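Stop Asking the Churches to Be the Backup Plan

Filed under: Opinion / Faith & Community

Last updated in March

I belong to a congregation of 41 people on a good Sunday. We have a furnace from before I was born, a roof with opinions, and a basement kitchen. And for nine days this winter we were, as far as I can tell, the emergency plan for the entire east end of Akcombe.

The ice took the power lines down on a Saturday. By suppertime our phone was ringing. Not members. The county's own help line was giving out our number. We found that out from a woman who'd called it from her car with two kids in the back seat, and the person on the line told her "try the church on the hill, they usually open up."

They usually open up. That's the plan. That is the whole plan, written down nowhere, funded by no one.

And we did open up. Of course we did. I'd do it again tomorrow and so would everybody who slept on a pew cushion that week. I want to be clear on that before the emails start, because last time I wrote about this I was told I'd forgotten the Good Samaritan. I have not forgotten him. I'd point out he also paid an innkeeper. There was an inn. Somebody had built one and kept it staffed.

So. Money.

The county set aside money for warming centers two years ago after the last bad storm. There was a ribbon cutting over in Windberg, and a nice building it is, with a generator. It seats 200. It is also 11 miles away on a road that was closed for four of the nine days. When people asked at the public meeting what the east end was supposed to do, the answer was "we have strong faith partners in that area." I was in the room. I had no idea I was a strong faith partner. Nobody had sent a letter, or a cot.

Partner is a word I'd like to see retired. A partner gets a key, a phone call, a line in the budget. What we get is a thank-you at the spring breakfast.

What it cost us

Our heating bill for that stretch ran $457 over the same weeks last year. Doesn't sound like much to a county. It's most of what we give the food shelf in a quarter. The mosque on Cunuto Street had it worse, they took in families with oxygen machines and ran extension cords from a borrowed generator, and I dont know that anybody has offered them a dime. The Catholic parish sent over soup every evening at six o'clock till they ran out of propane.

We served 178 meals on the busiest day. In a kitchen with four burners, two of which work if you hold the knob.

Money is the easy part though. The hard part is what happens to people who can't or won't walk into a church. I've thought about this more than anything else since. There's folks in this town who were hurt in a church, maybe one a lot like ours. There's people of other faiths and no faith who'd sooner sit in a cold house than feel they owe us something. I get it. We put up no signs, nobody prayed over anybody who didn't ask, and still there's a cross nine feet tall over the room where you're sleeping. A public shelter ought to be public. You shouldn't have to weigh your conscience against your toes.

I've also heard it from the other side, that if the government does this work the churches will lose their purpose. Come on. If our purpose depends on the county failing at its job then we have bigger problems. There will be plenty left to do -- sitting with people, driving them to the pharmacy, washing up after them, burying them.

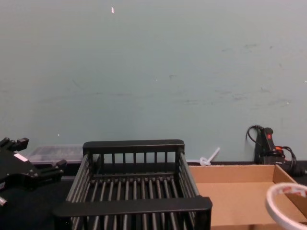
What I'd ask for

Not a lot. And in no special order.

Put a real center on the east end. The old Ní Chonaill school is sitting there with a gym, a loading door and showers. The county already owns it. A generator and a part-time manager would get it most of the way.

Until that happens, if you're going to send people to our door, sign an agreement. Pay for the fuel. Drop off cots and blankets in the fall, before we need them. Put our insurance worries to bed -- our policy, I learned on day three, may not cover overnight guests at all. I slept great after that.

And give the help line a list that's true. Who has heat, who has a ramp, who has room right now. One sheet of paper updated twice a day.

To my fellow church people I'd say this. We've gotten a little proud of being the ones who show up. I have anyway. It feels good to be needed and it makes it awful easy to keep quiet at the county meeting, where a few pointed questions might do more for our nieghbors than another pot of chili. Amos didn't run a soup kitchen. He went and hollered at the gate.

The budget hearing is next month. I'm going. Wear a coat, that room is freezing.

Comments (4)

eastender: We were there two nights with my dad. Thank you. He's still talking about the chili. And yes to the Ní Chonaill gym, my kids went there, its just rotting

Windberg reader: Easy to spend other peoples money. Churches did this for 200 years without a county contract.

pewcushion: Windberg reader, you've got the generator over there so maybe sit this one out

m.t.: What time is the hearing? Website says two different things.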